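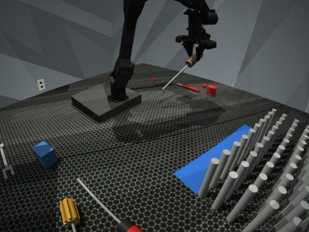
Progress report no. 2, Vuldale Creek Community Orchard and Kitchen
To: Olaia Bermúdez, Small Grants, Sodbridge
From: Rizal Lau
07/08/2022

Olaia, sorry this is a few days over. Wrote most of it between the frost and the council site visit so it's a bit rough. Receipts are in the envelope, figures at the bottom.

Trees first. All 60 bare-root trees from Nadar arrived, later than promised but in decent shape. Mostly apples, then plums, a few quinces, and the two persimmons the school asked for. Planted over a fortnight. Ground was heavy going on the creek side, clay like a brick under the first spade depth, so we put gypsum in and mounded the rows there. The top paddock was much easier.

Losses so far: can't say properly until bud burst. A couple of the plums nearest the gate look sulky. Nadar will replace anything that doesn't shoot, have that in writing.

Irrigation. Mainline is in, trench backfilled, laterals laid to the top rows only. The fittings we were sent were the wrong size and had to go back to Fostport, then the right ones sat at the depot while we argued over who was paying the freight. Sorted now (they are). No pressure test yet. Would rather do that once the whole lot is connected than do it twice.

Tank is on its pad. The overflow currently runs onto the path and makes a mess near the tool shed, needs a length of ag pipe and an afternoon.

Fencing. Done on three sides. The creek side is waiting on the council, who want the fence back from the bank further than we drew it. That costs us a row. I've redrawn the plan with the quinces moved up, copy attached. Wallabies have found the gap already, so every tree on that side has a guard on it for now. Guards were not in the budget, see below.
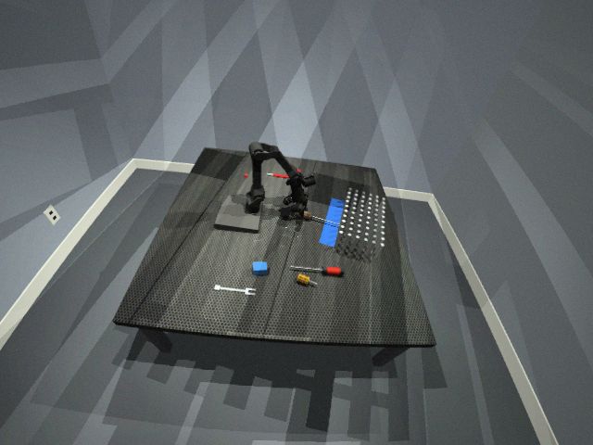
Kitchen. Slower than the orchard. Electrician has been through and the board needs upgrading before we can run the second oven, which we half expected. Quote is in. The floor has been sanded back and sealed, and the sink is plumbed. Still no rangehood. The health inspector was happy to talk us through the layout early and wants the handwash basin nearer the door, easy enough to change at this stage.

Workshops. Winter pruning day went ahead in spite of the rain. Good turnout, moved half of it into the hall and passed branches around. People liked the grafting part best and we ran out of tape. Have been asked for another one, so penciled that in for when the scions are ready. The preserving workshop has been pushed back until the kitchen is signed off. I know that was a milestone for this period. Proposing January for it instead, when there'll be plums around anyway, even if not ours.

School plot. Going well. The year fives have broad beans up and a scarecrow. Their teacher would like a second bed and we have the sleepers left over to build it, so no cost to the grant.

Money. Underspent on labour, overspent on materials. Balance remaining is $3898, all of it committed apart from a small amount of contingency. What changed:

Tree guards, bought a pack of 100, not budgeted. Took it from signage.
Gypsum, more than planned.
Freight, refunded by the supplier, will show in the next period.
Electrician, quote only, nothing paid.

I'd like your OK to move the rest of the signage line across to the switchboard. Signs can be painted by hand and honestly the ones the kids did for the bean bed are better than what we were quoted for. If it needs a formal variation send me the form and I'll turn it round quickly.

Risks. Mainly the fence decision. If the council takes another round of meetings we go into spring with that side open and the guards won't stop a determined wallaby. Also wet ground, can't get the ute down to the bottom rows untill it dries out, so mulch is going in by barrow. Slow.

Next period:
Finish laterals and pressure test
Mulch bottom rows
Fence, creek side, pending council
Switchboard, pending your answer
Second grafting day
Book the inspector for the kitchen

Insurance certificate was renewed, copy attached. Attendance sheets for the pruning day are there too, one page got wet but you can read the names.

You asked last time about bringing the Sodbridge panel out for a look. Yes, any time, only not in the next couple of weeks with the gate track as it is. Boots either way. Ring me rather than email if it's urgent, reception's patchy down the paddock but I do check messages at lunch.

Rizal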